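3.2 Fingertip upkeep

The Wullden cell takes drives out of computer cases and seats them on a grey fixture plate. Fingertips are checked every 140 cycles – the pivot screws are checked at the same time.

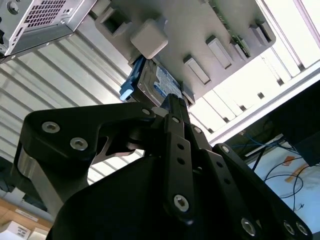 Figure 4. Gripper with closed ribbed fingertips at the lower edge of a drive.

Fabian Wieser asked whether 140 was too often, as his own log showed no slip before cycle 4000. We kept the interval. Two screws had backed out by the January service, both on the outer link.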